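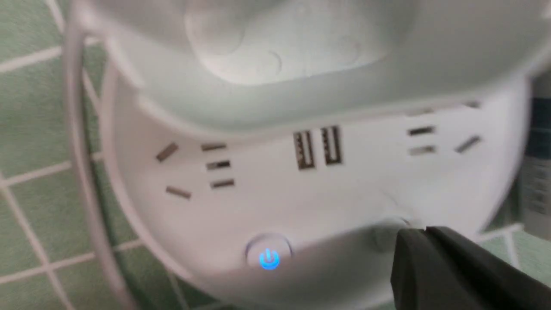 Upper part of a white tower power strip, with two vertical USB ports between two groups of socket openings.

Tower power strip

A tower power strip (also vertical power strip, socket tower or power column) is a multi-outlet extension unit in which the outlets are arranged around an upright body instead of along a flat bar. The body is usually a cylinder or a square column and stands on a weighted or widened base. A single supply cord leaves the body near the bottom. Many models carry USB charging ports in addition to the mains outlets.

Tower units are used on desks, workbenches, kitchen counters and meeting tables, where several low-power devices need to be connected from different sides. They are sold in most countries, with the outlet pattern changed to suit the local plug or to accept several plug types.

Terminology

Manufacturers do not use one name consistently. "Tower" is the most common term in catalogs and refers to any upright unit, including those with a single level of outlets. "Column" is sometimes kept for taller units with three or more levels. "Power cube" refers to a different product, a compact block that may have no cord and plugs directly into the wall. Units that retract into a desktop are called pop-up outlets and are treated as furniture fittings.

Construction

Housing

The housing is molded from a flame-retardant plastic, most often polycarbonate or a blend of polycarbonate and ABS. White and black are the usual colors. In stacked designs each level is a separate ring or tray, and the levels are joined by long screws running up from the base. In single-shell designs the front wall is one piece, and the internal parts are inserted from below.

The top is closed by a cap. A domed cap sheds small spills toward the sides, and a lip that projects past the wall keeps drips from running straight down the face and into the openings. This gives limited protection only. Tower strips intended for indoor use are not sealed, and a domed cap does not make a unit suitable for wet areas. Other designs use a flat cap with a carrying handle, a main switch or a shallow tray for a phone.

Conductors

Inside the body, the outlets on each level are connected to common conductors, one for line, one for neutral and, in grounded units, one for ground. Better units use continuous metal strips bent to follow the curve of the wall. Cheaper ones use short lengths of insulated wire soldered or crimped between separate contacts. Each added joint is a possible point of heating, and the strip construction is generally preferred for units rated near the limit of the supply circuit.

The contacts behind each slot are spring-loaded and are commonly made of brass or phosphor bronze. They can often be seen through the slots as bright metal. Where shutters are fitted, a plastic slide covers the contacts until a plug is pushed in.

Outlet arrangement

On a flat strip, neighboring outlets face the same direction, and a large plug or adapter may cover the one beside it. On a tower the outlets point outward at different angles, which leaves more room for bulky adapters at the same level. The gain depends on the diameter of the body. On a narrow cylinder, adapters spread apart quickly as they leave the wall. The curvature also limits the width of any one outlet group, as the flat face of a plug must seat against a curved surface. Some designs mold a shallow flat area around each outlet for this reason.

Outlet patterns fall into two broad classes:

Single-standard outlets follow one national pattern and accept only the matching plug.

Multi-standard outlets, often called universal outlets, combine round, straight or angled openings in one group. They accept more plug types but hold some of them less firmly. They may also leave the ground pin of certain plugs unconnected. Several national codes restrict or forbid them in fixed wiring.

Angled slots, set in opposite directions to form a splayed pair, are associated with the flat-pin plugs used in Australia, New Zealand, China and Argentina. The polarity of the pair is not the same in all of these countries, although the plugs are similar in shape.

USB ports

USB ports are supplied by a separate low-voltage converter mounted on a circuit board inside the body. The board is isolated from the mains conductors by a barrier or by an air gap. Ports may be mounted horizontally or vertically. Vertical mounting takes up less of the circumference and allows a pair of ports to be set side by side between two outlet groups. The total output is usually shared, so that the current available at one port falls when the other is in use.

The Type-A receptacle has a rectangular metal shell with a plastic tongue that carries the contacts. Type-C receptacles, smaller and with rounded ends, are found on newer models, alone or beside Type-A.

Protection and switching

Most towers include a resettable overload breaker, placed near the cord entry or under the base. Surge protection is optional. It relies on metal oxide varistors, which wear with each surge they absorb, and an indicator light is often provided to show whether the protection is still active. Switching may be by one main switch, by one switch per level or by one switch per outlet.

Examples

The following product lines show the range of common designs.

Flillgate – stacked cylinder, 4 levels, one switch per level, flat cap with handle.

Jeltar – single-shell cylinder with domed cap, 6 outlets and USB ports on the same band.

Royer – square column, 5 outlets, main switch on the cap.

Konstead – low cylinder for meeting tables, limited to a total load of 500 watts.

Safety

A tower has a higher center of gravity than a flat strip and can be pulled over by a stiff or tight cord. Heavy adapters should be spread evenly and placed on the lowest level. The rated load applies to the whole unit – adding outlets does not raise it. Heaters, kettles and similar appliances should be connected directly to a wall outlet. One extension unit should not be plugged into another.

Dust collects in the slots of units kept on the floor. Cleaning is done with a dry cloth or soft brush after the supply cord has been unplugged. A unit with discolored slots, a loose cap or contacts that no longer grip should be taken out of use.

See also

Extension cord
Surge protector
Travel adapter
USB wall charger

This article was last revised on Nov 30, 2018.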